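I have wanted to see inside Skedeo ever since they moved to the old Mwakyusa building, and when the open day finally came round in March I was at the door a good while before they unlocked it. You know how these days go - a lot of coffee, a lot of standing about, and then somebody says something so interesting you forget your feet hurt!

For me it was the talk on looking after the grocery bagging arm. It has a two-finger gripper with a small camera up by the wrist, and most of the care it gets is very plain. The fingers are wiped down every 30 runs, the screws are checked at the same time, and every 1000 cycles the fingers come off and are looked over for wear. Canvas bags are harder on them than boxes, we were told, because the lint gets everywhere and the handles flop about however they please (mine at home do the same). A new finger takes 5 minutes to fit, and then the camera has to be lined up again, a slower job that I found lovely to listen to.

Tote bags and snack packs, from the wrist camera.

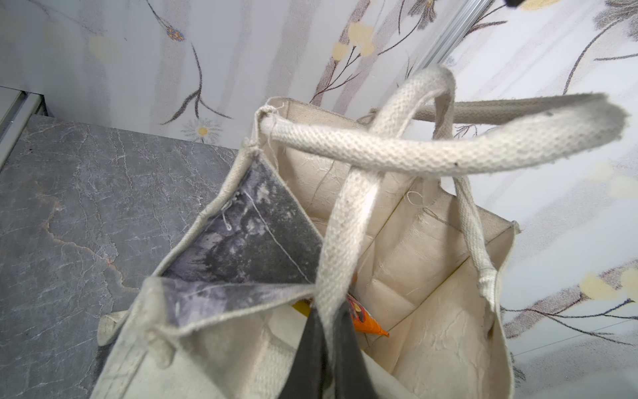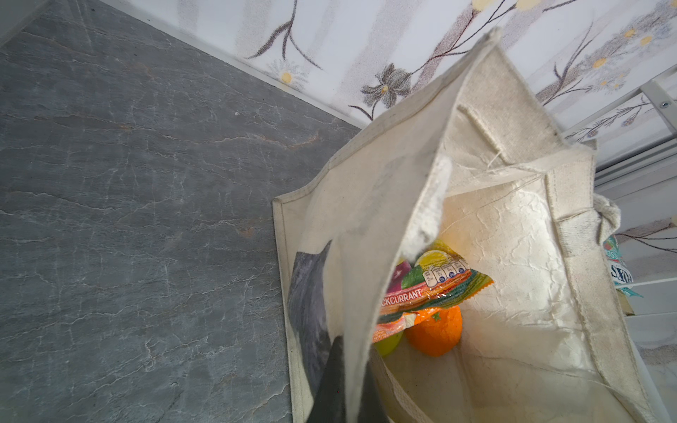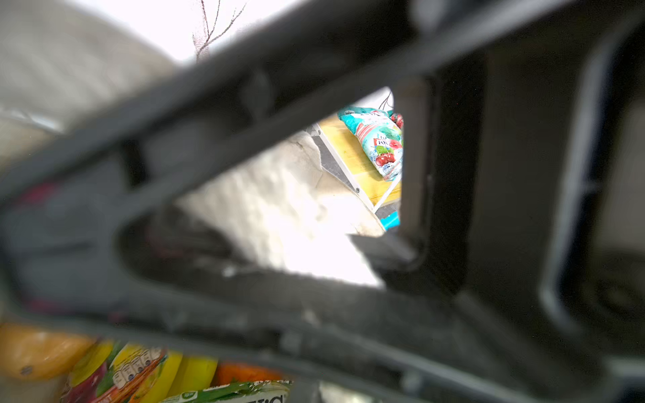 I asked about spare parts, and that set off a long and very friendly discussion. The finger pads come from Trindico and the cable sleeves are cut in house, and they keep a paper logbook next to the computer one, which pleased me no end. The wrist cable is swapped at 3000 cycles whether it looks tired or not. I came home with a pocketful of leaflets and a promise to go back when the second arm is set up.

Contact Fotix Visits | Copyright 2021 | Back to top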